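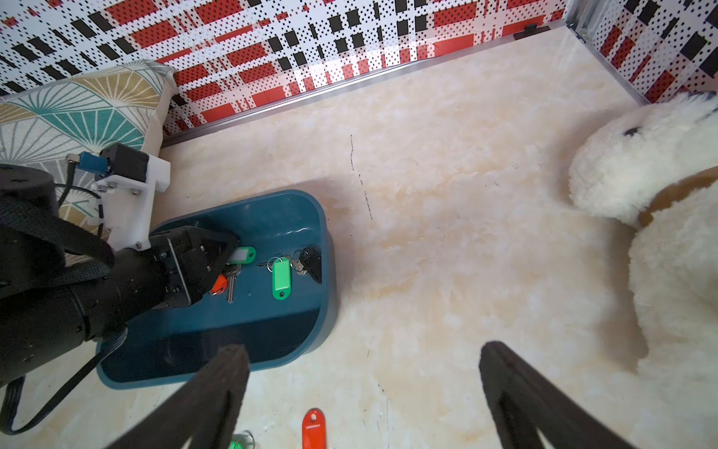 Erick Minja wanted to know whether a key tray is really any better than a hook by the door, given that he has four hooks and still can't find the shed key. It's a fair point, Erick, and it's the thing I get asked most, so it goes first.

Keys: the questions you keep sending me

Tray or hooks?
I'm a tray person. Hooks are fine if everyone in the house hangs things up, but mine chuck them in the general direction of the wall and walk off. A tray forgives a bad aim (mostly — I still pick the odd set up off the floor). If you've got hooks and they work, leave them alone!

What sort of tray should I get?
Whatever you've already got, as long as it has a lip. Mine is dark teal plastic with rounded corners. I tried a pretty saucer before that and the keys slid straight off every time somebody brushed past. I'd go for a dark one too, as bright tags show up so well against it.

Do I need to colour code?
You don't need to, but I'd be lost without it. In our house green is for anything at home, so back door, shed and side gate. The reddish ones are for other people's houses, which means my mum's and next door's at Jendavside. Black is the car and nothing else. I did once try a different colour for every single key and had to keep a list to remember what they all meant, so I packed that in after 14 days.

But then how do you tell one green from another?
Write on the paper bit inside the tag, if yours has one, in pencil. Ink smudges when it gets damp and then you've got a blue blob and a mystery key. I put "shed" or "gate" and leave it at that. Please don't put your address on, ever.

How many keys should live in the tray?
Only the ones you use in a normal week. When I had my big sort-out one Friday I emptied every drawer and coat pocket and ended up with 21 keys, and I couldn't have told you what half of them opened. The spares went in a tin upstairs.

What do I do with mystery keys?
Walk round the house and try them in everything, including the window locks and that old suitcase. Whatever's left goes in an envelope with the month on it. Mine says January. If I haven't wanted them by the next January, out they go — metal recycling, not the bin.

I can't get the split rings open, any tips?
Slide a staple remover in between the coils and it holds them apart while you thread the key on. Saved my nails no end.

Where should the tray go?
Near the door, but out of sight of the letterbox and any glass.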